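Speaker notes – "Planning for the drawer, planning for the bottle"
Marleny Paucar, Lirkier
Slot: 19 minutes plus questions. Clicker is on the lectern; check it first.

Opening (slide 1)
Say who I am and what the team does. We write the task planner and the grasp layer that run on the Trevaskis cell. I won't cover training or the data side. People who want that should go to the Cisovley talk in the next room after the break.

The task for today is tidying. Objects go from the top of a cabinet into a drawer. It sounds small, and it has been our main regression test since June. Everything I show comes out of that one test.

Slide 2 – what the planner gets
The perception node, Ruvavari, publishes a list of objects with a class, a pose and a confidence. It also publishes the state of each drawer as one number, from closed to fully open. The planner never looks at pixels. If the list is wrong, the plan is wrong, so we spend a lot of time on the list.

Mention the update rate only if asked. Planner replans at most every 2 seconds. Arm control runs on its own loop and doesn't wait for us.

Slide 3 – order of operations
First version opened the drawer last, right before placing. That meant carrying an object while working out how to free the gripper for the handle. Bad plan, and the search took forever to find its way out of it. Now "drawer open" is a precondition for any pick. Search got much shorter.

Side effect: an open drawer is an obstacle. The collision model has to be updated as soon as the drawer state changes. We had a bug where the model kept the closed shape until the next full scan. Pause here, let people look at the slide.
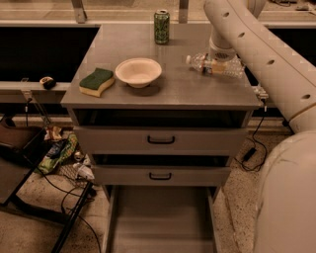 Slide 4 – clear plastic
Depth on a transparent bottle is mostly holes. We stopped trying to fill them. The node fits a cylinder to the outline in the color image and takes the height from the plane of the tabletop. The label and the cap help when they are visible. A bottle on its side gets a different grasp set from a bottle standing up, and the planner picks the set from the long axis of the fit.

The approach is straight down, slow for the last 40 millimeters, and we stop on contact force instead of on position. The sponge uses the same rule with a lower threshold. The bowl is the odd one: rim grasp only, and the planner has to choose a side that leaves room for the fingers.

Slide 5 – logs
We replayed 538 logged runs against the new planner. Replay only tells you what the planner would have decided, so be clear about that. The most common disagreement was pick order. Old planner took the nearest object. New one takes the object whose removal frees the most grasps for the others.

Skip the second chart if I'm past the 15-minute mark.

Slide 6 – still open
Objects near the edge of the table – we cap the sideways force, and the cap is a hand-tuned constant. Drawer state when the arm blocks the view – we hold the last value, with a timeout. I'd like to hear from anyone who does this better.

Questions
If someone asks about a learned policy: we run one for the grasp only, behind a flag. Planner stays symbolic for now. If someone asks for code, the replay tool is the part we can share. Address is on the last slide, leave it up.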